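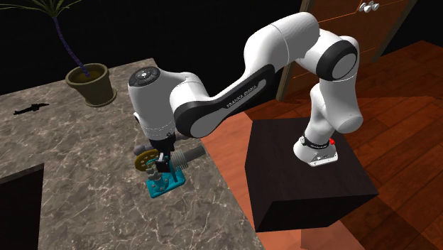 Halfdan Eskildsen asked after last session why we bother with speed limits in a simulator when nothing can get hurt. Wrote it in the margin of his hand-in too: the arm isn't real, the counter isn't real, let it run. Fair point and he's half right. Notes on the other half.

Handout 4 - Working rules for sim tasks, small mechanism handling

Same limits in sim as on the floor. Whatever goes in the Rostgate cell file (joint speed, force, reach) gets loaded before the first run. If you tune with limits off you get a path the real arm will refuse, and then you tune twice.

Approach. From above, gripper vertical, slow for the last stretch. Stop over the part, check clearance, then close. Tall parts near the grasp point: flywheel rim, uprights, anything that sticks up next to the fingers. Check both sides, the fingers hide what's under them.

Where to grip. Base plate or a solid mount. Never the wheel, never anything that is meant to turn. Finned cylinders are bad too, the contact points jump between fins and the solver goes crazy. Pasaribu's group lost 2,591 runs to exactly this, all had to be thrown out.

Clutter stays in. Plants, loose objects on the counter, the counter edge itself. All need collision shapes. Do not delete a prop becuase the planner complains about it. Move the start pose or write down why it failed.

Edges. Part near the edge of a surface = slower lift, straight up, no sideways drag.

Contact settings. Write down friction, time step, part mass. All three, every run. "Default" is not a value (defaults changed between versions, ask me how I know).

Failed runs. Keep them. Log as fail with one line on the cause. Minimum for sign-off is 11 clean runs in a row, same settings, start pose varied. A restart in the middle = count goes back to zero.

Risk assessment: a good sim result does NOT replace it. Sim knows nothing about the person reaching in to fix a part. Speed and separation checks get done on the actual cell with guarding in place, signed by 2 people, neither of them the one who wrote the program.

Naming: task_partname_initials_run. No spaces. Nasirov template is on the shared drive, use the December one, older one is missing the force column.

To hand in: settings sheet, run log, half a page on what you'd change before moving to hardware. Ihor Pylypenko is collecting, by 4 pm, late ones go to me directly.

Read ahead for next time: stop categories, and teh section on restart after a protective stop. Bring questions on the Pokerier exercise, we didn't get to it.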